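Estimar la apertura de la pinza a partir del vídeo de muñeca con Cele

Actualizado el 2024-04-23 para Statport 3

Este tutorial explica cómo obtener una señal de apertura de la pinza usando solo las imágenes de la cámara montada en ella, sin codificador en los dedos. Es el procedimiento que seguimos en Hillammont con las pinzas de mano de dedos blancos y almohadillas magenta. Sirve también para otros colores si se cambia el rango de la máscara.

Se da por hecho que ya tienes las grabaciones importadas en Statport y que la cámara está calibrada. Si falta la calibración, haz antes esa parte: con una lente de ángulo amplio, medir distancias en píxeles sobre la imagen sin corregir da valores distintos según la zona, y el error crece hacia los bordes.

Qué necesitas

Statport 3 con el módulo Cele activado.
El fichero de calibración de la cámara, con el modelo de lente de ojo de pez.
Una grabación corta en la que la pinza se abra y se cierre del todo varias veces, sin coger nada.
Espacio en disco para las máscaras intermedias. Se pueden borrar al final.

Paso 1. Recortar la zona de los dedos

Los dedos entran siempre por la parte baja de la imagen, así que no hace falta procesarla entera. Abre un fotograma con la pinza abierta del todo y dibuja un rectángulo que contenga los dos dedos con algo de margen. Guarda el recorte como perfil de cámara y no como perfil de sesión. Si lo guardas en la sesión tendrás que repetirlo en cada grabación.

Si la imagen lleva un borde negro, exclúyelo con la máscara fija. Cele trata los píxeles negros como válidos y le estropean la normalización de brillo.

Paso 2. Ajustar el rango de color

Pasa el recorte a HSV y busca el tono de las almohadillas. El magenta cae cerca del final de la escala de tono, por lo que conviene definir 2 intervalos, uno a cada lado del salto entre rojo y magenta, y unirlos. Empieza con una saturación mínima alta y ve bajándola hasta que la máscara cubra la almohadilla completa.

Las estrías dan problemas aquí. Los surcos quedan más oscuros que las crestas y la máscara sale rayada. Se arregla con un cierre morfológico antes de buscar componentes. Un núcleo de 3 píxeles suele bastar en nuestras grabaciones; con uno mayor, las dos almohadillas se funden en una sola mancha cuando la pinza está casi cerrada.

Comprueba la máscara también sobre fotogramas con objetos rojos o rosados en la mesa. Si se cuelan, sube primero la saturación mínima y después restringe el recorte. Estrechar el tono es la última opción, porque luego falla con otra iluminación.

Paso 3. Medir la separación

Con las dos almohadillas separadas, Cele calcula el borde interior de cada una y devuelve la distancia entre ambos bordes. Usamos el borde y no el centroide. El centroide se mueve en cuanto un objeto tapa parte de la almohadilla, aunque los dedos sigan quietos.

Ejecuta la medida sobre la grabación de apertura y cierre y anota el mínimo y el máximo. Con esos valores se normaliza la señal entre cero y uno. Pon un filtro de mediana con ventana de 3 fotogramas para quitar los saltos sueltos. No uses una media móvil: retrasa el cierre y luego el inicio del agarre queda mal colocado.

Paso 4. Tratar los fotogramas con objeto

La parte delicada es el agarre. Un objeto entre los dedos puede ocultar parte del magenta, y si además es transparente, el color se ve a través de él deformado. En ese caso la máscara suele devolver una sola componente en lugar de dos, y la distancia calculada es cero aunque la pinza no esté cerrada.

Para detectarlo, activa la opción de componente única. Cele marca esos fotogramas como dudosos y pasa a medir sobre las placas blancas de los dedos, usando como referencia los agujeros de cada placa. La medida es más ruidosa – el blanco se confunde con el fondo en habitaciones claras – pero no depende de las almohadillas.

Antes de lanzar el lote completo, revisa a mano al menos un fotograma de cada caso, con los dedos libres y con un objeto agarrado.
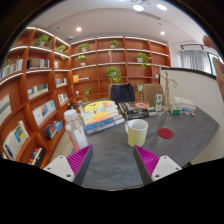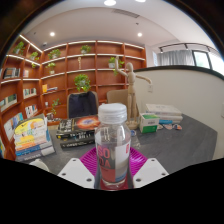 Si la revisión manual da por buenas las dos situaciones, guarda el perfil y sigue con la exportación. Si solo falla la segunda, no toques el rango de color y ajusta la plantilla de los agujeros.

Paso 5. Exportar la serie

Exporta la apertura con la misma marca de tiempo que los fotogramas. Statport permite remuestrear en este punto, pero es preferible dejarlo para el final, cuando se junten apertura y pose. Incluye siempre la columna de dudosos. Nosotros descartamos un episodio si tiene más de 16 fotogramas dudosos seguidos, porque a partir de ahí la interpolación inventa el movimiento.

Quien trabaje con Bralari debe invertir la señal: allí el cero es pinza abierta. El conversor lo hace solo desde la versión de mayo – en las anteriores hay que marcar la casilla correspondiente.

Problemas frecuentes

La señal nunca llega a cero. El mínimo se tomó en una grabación distinta o con otras almohadillas. Repite el paso 3.

La señal salta al girar la pinza hacia una ventana. La exposición automática baja la saturación. Fija la exposición si la cámara lo permite, o activa la normalización de brillo por recorte.

Los dos dedos salen intercambiados. El vídeo se importó girado. Corrígelo en Statport y vuelve a generar las máscaras; las antiguas no se actualizan solas.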